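From: Zerrin Özkan
To: Ivholm Creek Friends list
Date: 21/01/2022
Subject: Re: Walard Meadow, the path and the planting grant

Hello Melahat, hello all,

Melahat Yazıcı wrote:
> Does the grant cover the path along the creek, or only the planting?
> My neighbors on Ersoy Street ask me every week. And is the
> east gate staying closed until August?

The grant is for planting only. It is 3000 dollars, and we must spend it on native shrubs and young trees between the footbridge and the old pump house. We have ordered 200 willow cuttings and 22 oaks. The path is a separate matter, and the county did not answer our letter yet.

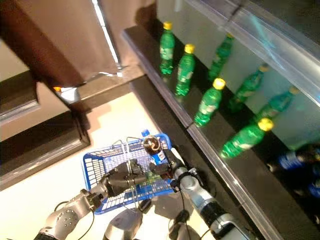
Photo: Cledon

About the east gate: yes, it stays closed until August. The bank is soft there after the high water, and I would not like that somebody walks on it with a stroller. Please tell your neighbors they can enter from the parking lot side.

I have also corrected the map. The piece we may plant is 459 feet long, measured from the footbridge. In my last message I wrote a wrong length, I am sorry for this. If you printed the old map, please throw it away.

Could someone with a truck bring the mulch from the Ersoy Street yard? Write to me directly, please, not to the whole list.

With kind regards,
Zerrin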